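Fiches artistes > Rap & R'n'B > Merchandising
Mis à jour en octobre

Coffret « Skallenden », Muchen Ren

Deux vinyles, un livret et une signature que l'intéressé qualifie lui-même d'illisible. Tiré à 200 exemplaires par le label Ornon, le coffret réunit les maquettes enregistrées par Muchen Ren avant son premier contrat, à l'époque où il livrait des repas le soir et rappait dans la cage d'escalier. Les voisins n'ont pas été crédités.
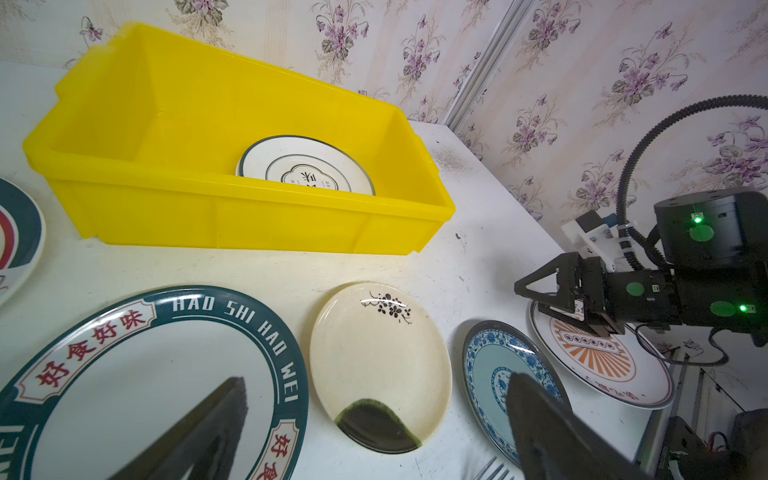

Bac jaune et assiette à liseré vert foncé.

La face B du second disque contient « Jisik », en duo avec Meifang Liao, longtemps réputé perdu, surtout par ceux qui ne l'avaient pas cherché. Le son a été nettoyé par Eusebio Rengifo, qui a laissé le souffle et retiré une sonnerie de téléphone. Les puristes regrettent la sonnerie.

Quant à la fortune du rappeur, sujet de la moitié des messages que nous recevons, ce coffret n'y changera pas grand-chose. Livret en français et en anglais, pochette cartonnée. Pas de code de téléchargement, inutile d'écrire.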